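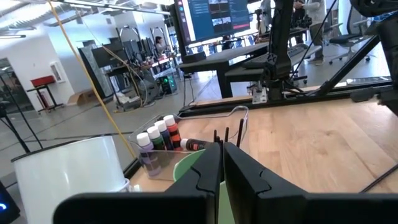

**Keeping craft paints in a clear bin - standing up or lying down?**

Maksym Mykhailiuk

Hi all! I finally cleared off my worktable on New Year's Day and put my acrylics in a clear plastic bin so I can see the colors without digging. I love it so far, but I always end up with one bottle too many, and the extra goes on its side across the top of the others. Is that bad for the paint? I've had caps leak on me before (a red one, all over a library book, don't ask) and I'd like to avoid a repeat.

Also, what do you all keep your brushes and sticks in? I use a green cup and it tips if I so much as look at it. I do this at the kitchen end of our apartment in Stotville, so everything has to get moved before dinner.

---

Yaroslav Bilyk

Lying down is fine for a few days if the cap is clean. Dried paint in the threads is what makes them leak in my experience, so wipe the neck with a damp rag and then screw it shut. I had two bottles on their sides all through October and only the one with the crusty cap oozed.

For long storage I'd stand them all up, though. Or get a second bin - you're going to buy more paint, we all do!

For the cup, put a handful of clean pebbles or dry rice in the bottom. Rice is nicer because the sticks stay where you poke them, just don't put wet brushes in it (ask me how I know). Wet brushes should dry flat on a towel anyway, or the water runs down into the handle and the bristles start to come loose.

---

Milan Postma

get a heavier cup. I use an old coffee mug

---

Shota Kawaguchi

I agree with Yaroslav on the caps. One thing I'd add is to put the colors you use most at the front, where you can grab them without lifting the others out. My bin was sorted like a rainbow for a while and it looked great, but white was at the back and I use white for everything, so that lasted 3 days.

If you move it all before dinner, try setting the bin and the cup on one tray - then it's a single trip. Mine is a baking sheet with a bit of shelf liner on it so nothing slides.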